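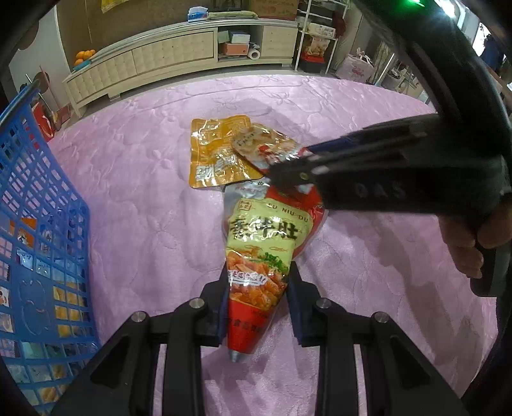
Can I choose which snacks go into my box?
You pick the heat level and tell us what to leave out, and we choose the rest from whatever is on the shelf that week.

The Osach Snack Box

We started putting these boxes together for friends who missed the little packets they grew up tearing open on the couch, and it grew from there. Every box holds 20 single-serve snacks, most of them savory and a good number of them spicy, with 2 sweet ones tucked in for afterward. The one people write to us about most is su niu du, the vegetarian "tripe" in the yellow and red cone. It's glossy, chewy and very hard to put down, and the picture on the front with the bit of green garnish makes me hungry every single time I pack one!

Everything is sealed in its own packet, so you can tip the lot out on a blanket or a play mat, let everyone grab a favorite, and put the leftovers back in a basket for tomorrow. That's how we do it at home, usually well after 9 p.m. – and usually with an argument over who gets the last spicy one.

A blue mesh shopping basket with a handle makes a very good snack basket, by the way. You can see what's left through the sides, and it goes from cabinet to floor and back without any fuss. We sell the Diren basket separately if you don't have one.

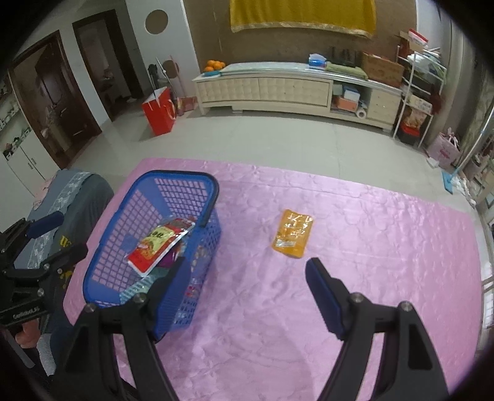
What you should know before ordering

Heat levels: mild, medium and Sarkar hot. Medium is the one to start with, and please take the last one seriously.
Dietary notes: many of the snacks contain soy, wheat or sesame. Read the label on each packet, and leave us a note at checkout if there's something you can't have.
Storage: a cool, dry shelf is fine. Eat a packet soon after you open it.
Shipping: boxes leave the Imden warehouse within 2 working days. The September box comes with an extra packet of dried fruit while we have it.
Larger orders: parties and offices get 10 percent off any order over 100 dollars. Write to Asanka Debnath through the contact form and say how many people you're feeding.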